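Packing hall news: the two-arm cell after its first weeks

Since November the closing of return cartons at our Darow site is shared between the packing team and the new two-arm cell from Norell. Many colleagues in other departments asked how it goes, so we give a short report.

Up to last Friday the cell has handled 2,466 cartons. The plan was 3,000, so we are behind. Most of the difference comes from the first days, when the arms stopped at nearly every carton with soft flaps. The program was changed together with Kuhlmann and the stops are fewer now, but they still happen in every shift.

For the packers the work is different. Before, one person folded, held and taped the whole day, and the shoulders felt it in the evening. Now two colleagues per shift are trained to stand by the cell, prepare the cartons and restart the arms after a stop. The others moved to order checking – a quieter job, but with more time at the screen, and not everyone is happy with this. The shift bonus stays as it was. It was asked many times, so we repeat it.

The flaps are still the most delicate part. One gripper holds the far flap down while the other one presses on the near flap.

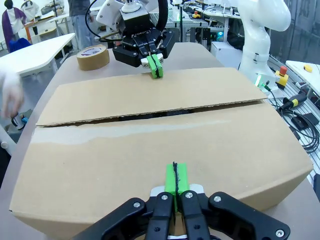
One packer from the late shift told us that she misses the talking at the long bench, and that standing by the cell she waits more than she works. She would like to change places every two hours. The team leads will try this from January.

Training for the next group takes place in Hall 2. Please write your name on the list at the Fernura office door.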